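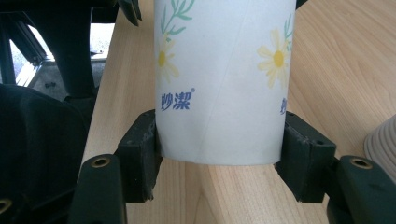

Search products Go
Reading time: 2 min

妙潔 Paper Cup, Hot Drinks, 283 ml

The Iltell cup is supplied to cafeterias, clinics and meeting rooms from our Kelturport warehouse. Cups ship in cartons of 300. Lids are ordered separately under the Skovov range.

Orders received by 11 a.m. leave the same day. Thursday deliveries require a signed receipt. Store cartons sealed and off the floor.

Account inquiries: Elikem Frimpong, Sales Office

© Šimek Supply | Contact | Back to top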